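Hall floor: what to expect this spring

The floor in the entrance hall at Elitholm will be cleaned and resealed from 2nd April. The work will take three days and the front doors will be shut throughout. Please use the side entrance on Plernine Lane, where the bell has been mended.

Residents asked at the last meeting why the floor needs doing again so soon. Enda Hennessy looked up the old invoices. The last full seal was done by Cladik, who advised a fresh coat every three years. It has now gone well past that, and the joints by the lift have started to hold dirt.

Cladik have quoted £1625 for the clean and two coats of sealer. A second firm wanted £900 but would only do one coat, with no repairs to the joints. The higher quote has been accepted and will come out of the reserve fund, so there is no change to the service charge.

Please move bikes, prams and doormats out of the hall the evening before. Parcels will be left with Inese Ķēniņš in flat 27, who is in most afternoons.

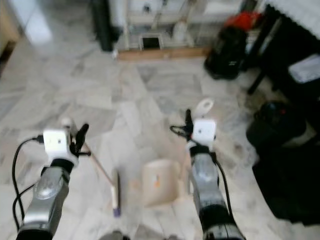

Grey-and-white marble floor tiles.

Once the floor is back in use, please mop with plain warm water only. Vinegar and bathroom sprays will mark marble. The stairs will be looked at separately in September.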